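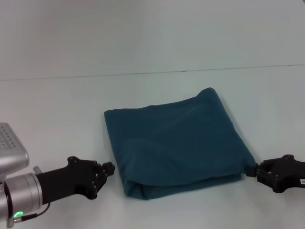 The job was in a unit behind the tile warehouse in Olbridge, and the agency had it down as "light textile handling." I had done light textile handling before. It meant a hotel laundry in Cillcombe and a back that still complains in December. So when the woman at the desk told me I would be sitting down for most of it, I assumed she had mixed up her forms.

She had not. I sat on a swivel stool between two metal handles, and when I moved the handles the arms moved, and when I squeezed the triggers the fingers shut. Eight hours of that, with a half hour for lunch. What I was supposed to do with the arms was fold a towel.

"Just fold it the way you'd fold it," said the supervisor, a young man with a lanyard that said Skyrme on one side and Skyrme on the other.

I told him I would fold it with my hands.

"Right, but with these."

He was patient about it, I'll give him that. He explained that every fold I made would be saved, the pictures from the cameras along with every twitch of the arms, and that once they had enough of them the system would learn to do it alone. I asked how many was enough. He said that was sort of an open question. I have worked in a lot of places, and that answer usually means somebody has already spent the money.

The target was 900. It was written on the whiteboard by the kettle, and under it was the number we had reached. On my first morning somebody rubbed out the old figure and wrote nothing in its place, so for a while we were working toward 900 from an unknown direction.

My early ones were terrible. I would get a corner pinched and lift it, and the rest of the cloth would come along like a dog that doesn't want to leave the park. Or I'd miss by a hair and close on air. You don't know how much your fingers tell you until you are working with a pair that tell you nothing. I had to look for everything. Is that one layer or two? Have I got it, or am I only resting on it? After each try I had to press a green pedal for good or a red pedal for bad, and by my own count I was on the red one a great deal.

"Don't worry about the bad ones," the supervisor said. "The bad ones are useful too."

I said that was a kind thing to tell a person.

"No, really. It has to see you get into trouble and get out again."

After that I noticed he was happiest when I made a mess. If a fold went straight through, he nodded and looked at his phone. If the cloth bunched up on me and I had to let go, come in again from the side and coax a corner loose, he would wander over and watch with his arms crossed. I never settled whether I was being paid to fold towels or to fail at it in an interesting way.
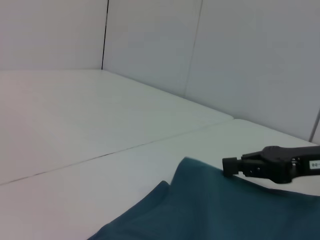

The man who had the stool in the afternoons was a true believer. He had come over from Trevel, where they had done the same thing with cups, and he talked about the cups as though they were old students who had gone on to law school. He said there was a moment, with the cups, when they ran the system by itself and it reached out and turned one the right way up, and that the hair stood up on his neck.

"Did it do it twice?" I asked.

He said it had done it most times.

"What about the other times?"

"It put it down next to where it should be."

I said my nephew does that, and no one has ever put him on a whiteboard.

He laughed, but he went back to it at the end of the shift while I was getting my coat. He wanted me to see that it was never about one towel. You show it enough ways of doing a thing and it stops copying and starts to get the idea. I asked him how he could tell the difference from outside. He thought about that for longer than I expected, holding the stool by its back, and then said you just could, once you'd watched enough of them.

Maybe so. I had a priest who talked like that.

By the third week I had gotten good, and I was a little ashamed of how much I liked it. I could take the far edge with both hands, bring it toward me, square it, turn it and bring it over again. I found I had a way of doing things. I always held the right corner down while the left hand went off to think about its next move. I do that at home too. I had never seen it until I watched a pair of black fingers doing it in front of me, holding on to a corner that wasn't going anywhere.

I mentioned it to the supervisor. I asked whether the machine would learn that as well, the holding on.

"If you do it every time, probably."

"Even though there's no need for it?"

"It doesn't know there's no need for it," he said.

I tried to stop after that. I lasted most of a morning. Each fold came out worse, and the right hand hung there looking foolish, and in the end I went back to pinching the corner and hit the green pedal and left it alone.

They ran the first test on 9/4/23. I know because it was a holiday, and they offered extra to anyone who would come in, and I came in for the extra. The board said 599. I asked whether they weren't meant to wait for the full number, and the supervisor said some people from upstairs wanted to see where things stood. There were two of them, in good shoes. They stood where they had been told to stand.

I sat on a folding chair with my hands in my lap. The arms started up and I felt my wrists go to move with them, which I hope did not show.

It missed the first corner. It closed on air and opened again, and waited, and went back in lower and missed it a second time. One of the visitors wrote something down. Then it got hold of an edge, and dragged the thing across and over, not square, not close to square, and stopped with the left hand out to one side.

"What's it doing now?" the other visitor asked.

"Deciding," said the man from Trevel.

I didn't say anything. I was looking at the right hand, which had hold of the corner and was keeping it down on the table.

"We'll need more data," said the supervisor, and he asked me if I was free on Wednesday.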